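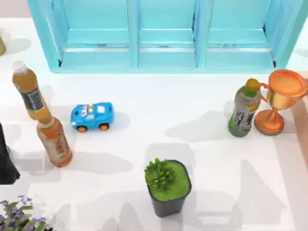 June, bench 2, 7.40 am

Clarkevlow hatch, second strip-down. Odometer reads 1222 km since the last rebuild. Pulled the front left caliper first. Inner pad worn on a taper, outer pad fine. Slide pin was dry and had a grey ring halfway along it. Cleaned it up, new boot, fresh grease, moves freely by hand now. Right side okay, left it alone.

Torqued the bracket bolts to 90 Nm. Hideaki Ikeda's sheet from the Sarkance job has a different number for the same bracket, so check with him which revision he was reading before anyone copies mine.

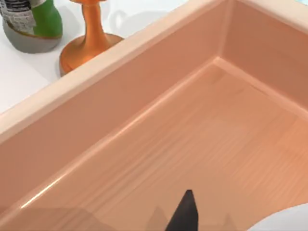
Idle still hunts when the fan cuts in. Logged it for 50 minutes with the Matsuda sensor in and got one dip to stall, at the 31 minute mark. Swapped the earth strap, no change. Held it at 2875 rpm and it was steady, so I'm leaning toward the idle valve over the wiring. Haven't had the valve off yet.

Pratisthorpe sent the wrong tire size again. Set is going back, paperwork is in the blue folder.

To do: valve off and cleaned, bleed front left, ring about the grey primer. Car stays on the stands until the brakes are bled.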